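奈尔提亚（Naltia）线上集市项目进展报告
致：佩尔科宁（Pelkonen）基金会 阿托斯·莱蒂宁（Aatos Laitinen）先生
报告人：艾诺·米耶蒂宁（Aino Miettinen）
2023年12月15日

阿托斯您好：

先谢谢您上个月那封长信，我们几个人传着看了两遍，西丽蓬还把其中关于退货的那一段打印出来贴在了电脑旁边。按约定，这份报告讲的是项目中期的情况，我尽量把该说的都说到，写得啰嗦的地方请您多包涵。数字和账目另附在表格里，这里主要讲事情是怎么走过来的，哪些顺利，哪些还欠着。

一、商户入驻

申请书里我们写的目标是中期有40家小店上线，现在正式开张的是50家，这一点我们自己也很高兴。多出来的那些，大半是靠商户之间互相介绍来的。做毛毡拖鞋的介绍了隔壁做蜂蜜的，做蜂蜜的又把她表姐的旧书店拉了进来，旧书店的老板来填表时顺手带了一袋肉桂卷，那天下午办公室里谁也没怎么干活（这一句您不必转给理事会）。

不过我得老老实实地讲，“开张”和“真正在卖”之间还有一段距离。有几家店上线以后商品一直没有更新，夏天的果酱到现在还挂在首页上，库存早就没有了。托伊沃一家一家打电话去问，得到的回答都差不多：白天要看店，晚上累得不想碰电脑。我们原来的培训安排是每周两个上午，对独自守店的人来说确实不现实。从十月起，我们改成傍晚上门，一次只教一件事，比如这次学会改库存，下次再学换照片。学的人轻松，教的人也轻松，只是路上花的时间多了，交通费这一项因此超了一点，表格里已经标出来了。

二、平台与商品目录

目录是这半年里最费工夫的部分。现在平台上共有322种商品，比春天时我们敢想的要多。每种商品都要有名称、尺寸、材料、重量、能不能邮寄、寄到哪里多少钱，看着简单，真填起来问题一个接一个。同样是“小号”，织手套的和做陶罐的理解完全不同。西丽蓬·拉塔纳库尔（Siriporn Rattanakul）花了整个九月和商户们商量，最后定下一份填写说明，只有两页纸，字很大，商户们说总算看得懂了。

技术方面，我们在春天选定了Bratix的店铺系统，到目前为止还算满意。它的后台不算漂亮，但是稳当，结账页面在旧手机上也打得开，这对我们的顾客很要紧，他们当中有不少人用的是儿女换下来的手机。搜索功能比较弱，顾客输错一个字母就什么也找不到。我们向Bratix反映过两次，对方答应在新版本里改进，但没有给出具体的日期。为了不干等着，西丽蓬先给常见的错拼做了一张对照表，手工加进了商品标签里。办法有些笨，可是从客服收到的来信看，抱怨“找不到东西”的人少了许多。

另外要向您说明的是首页。申请书里设想的是按村镇划分，顾客先选地方再看商品。九月试用时我们发现，外地的顾客根本不认识这些地名，看一眼就走了。后来改成按用途划分：厨房里用的、送人的、孩子的、过冬的。村镇的名字保留在每家店的介绍页里，商户们起初有点舍不得，看过新首页之后也都同意了。这是对原方案的一处改动，不涉及预算，如果基金会需要我们补一份书面说明，请告诉我，我们下周就能寄出。

三、订单与配送

配送这一块，说来惭愧，是全年里让我睡得最少的一件事。我们和Ikex签的是集中揽收协议，每周三趟，从三个取货点统一收走。开头几个星期很乱，包裹贴错标签的有，商户把两张单子装进一个箱子的也有，还有一位先生把面包直接用报纸裹着送了过来，里面连个盒子都没有。蒂内·阿尔托宁（Tyyne Aaltonen）接手以后，先做了一件很朴素的事：把每个取货点的桌子重新摆了一遍，称重、装箱、贴单分成三处，墙上各贴一张纸条。从那以后，差错明显少下来了。

冬天的问题又不一样。路面结冰时，Ikex的车有时会晚到半天，取货点却不能一直开着门等。我们现在的做法是由车队提前一小时给取货点发短信，值班的人收到再过去。如果当天确定来不了，就在店铺页面上挂一条通知。顾客对“晚一天”大多很宽容，他们介意的是没有人告诉他们。

退货的事，您在信里问得很细，我也想多写几句。目前退货最多的是衣物，理由几乎都是尺码。我们请商户在尺码旁边补上平铺测量的厘米数，已经补完的店，退货来信确实变少了，但时间还短，我不敢下结论。退回来的运费现在由项目垫付，到二月之后这笔钱就没有着落了。我们准备了两个方案，一是由商户和顾客各担一半，二是设一个最低消费额，超过的免退货运费。商户们的意见还不统一，我们想在一月的商户会上再谈一次，谈定了马上向您报告。

四、费用

到本月为止，总支出在预算之内。有两处出入值得一提。前面说过的交通费超了，另一处是包装材料，我们统一采购了一批纸箱，单价降了下来，因此省出3000欧元。我们希望把这笔钱转到商品拍摄上去，理由写在下一节。按照资助协议，类别之间的调整需要基金会书面同意，所以在收到您的答复之前，这笔钱我们一分也不会动。

五、商品照片与展示

说到照片，我想您在浏览网站时大概已经注意到，各家店的水平差得很远。有的店照片干净明亮，有的店照片是晚上在厨房灯下拍的，蓝色的围巾看着像灰的。顾客在网上摸不到东西，全靠这几张图来判断，所以我们觉得钱花在这里最值得。
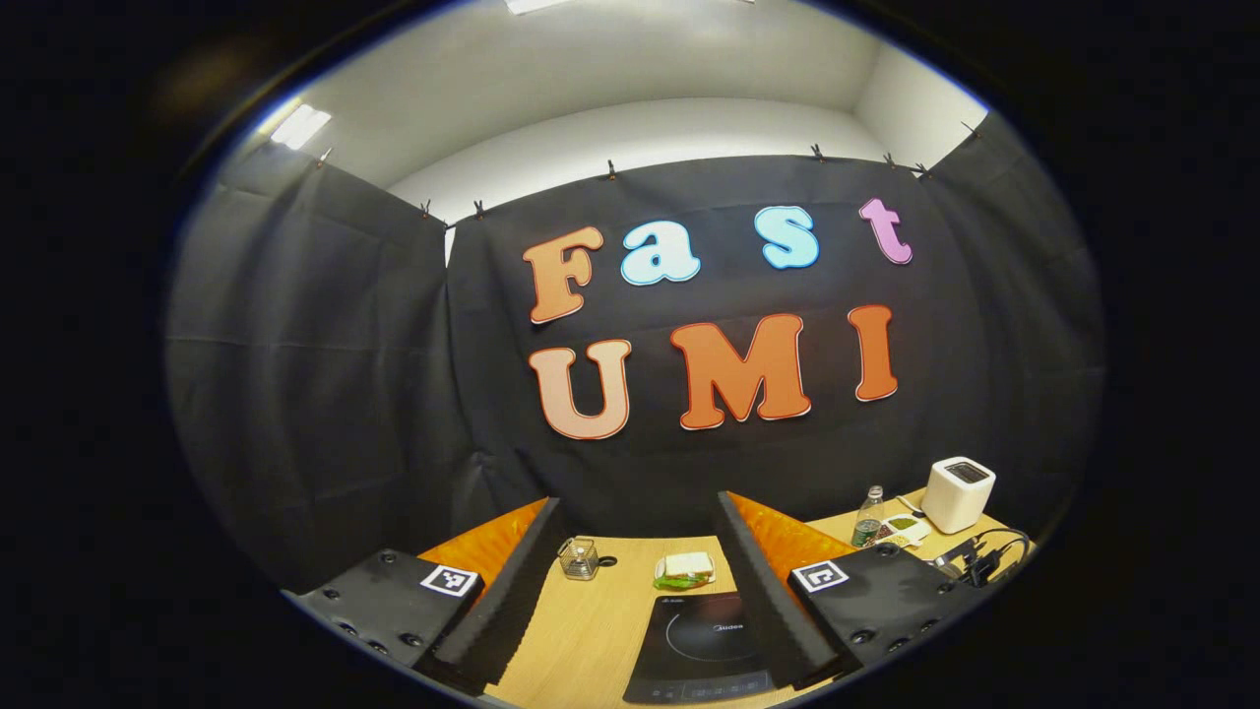 托伊沃·希尔沃宁（Toivo Hirvonen）算过一笔账，与其请摄影师一家一家地跑，不如在每个取货点轮流办“拍摄日”，商户来送包裹时把新货一起带上，当场拍好，当场上传，回家就不用再惦记了。十一月我们在北边的取货点试办了一次，来的人比预想的多，最后几位是在走廊里排着队等的。那次拍的照片已经换到网站上，您有空可以看看毛毡和陶器两个类别，和以前对比一下。蒂内提醒我，下次一定要安排一个人专门登记商品编号，这次我们忘了，回来后花了两个晚上才把照片和商品对上。

商户们还提了一个要求，我觉得很有道理：除了白底的商品照，他们想要一两张做活时的照片，放在自己店的介绍页里。顾客来信里也常常问，这是谁做的，在哪里做的，做一双要多久。这类照片不好集中拍，得到他们自己的作坊里去，我们打算和傍晚的上门培训合在一起做，省一趟路。

六、接下来的安排

一月先开商户会，把退货运费和来年的揽收时间定下来。同时西丽蓬会把填写说明翻成瑞典语和英语，托伊沃继续跑那几家不更新的店，实在没有精力做下去的，我们会和店主商量先暂停页面，不强求。二月是项目资助的最后一个月，我们计划在月中把平台的日常管理移交给商户自己的合作社，蒂内愿意留下来再陪他们一段时间，这让大家都安心不少。

有一件事我还没有把握，想先跟您打个招呼。合作社的登记手续比我们想的慢，主管部门要求补交章程里关于退社的条款，材料上周已经补上，何时批下来还说不准。万一赶不上二月，我们可能要申请把移交期顺延几个星期，不增加经费。等有了确切消息，我会另写一封信正式提出。

您信里说春天想来看看，我们都盼着呢。最好挑一个有揽收的日子来，上午取货点最热闹，商户们也都在，您可以直接听他们讲，他们讲得比我好。若是方便，请提前告诉蒂内您坐哪一班火车，她去车站接您。

随信附上收支明细表、商户名单和十月的顾客意见摘录。表格中如有看不明白的地方，打电话给我就好，下午一般都在。

祝您和基金会的各位同事节日愉快，也请代我们向理事会问好。

艾诺·米耶蒂宁
奈尔提亚线上集市项目负责人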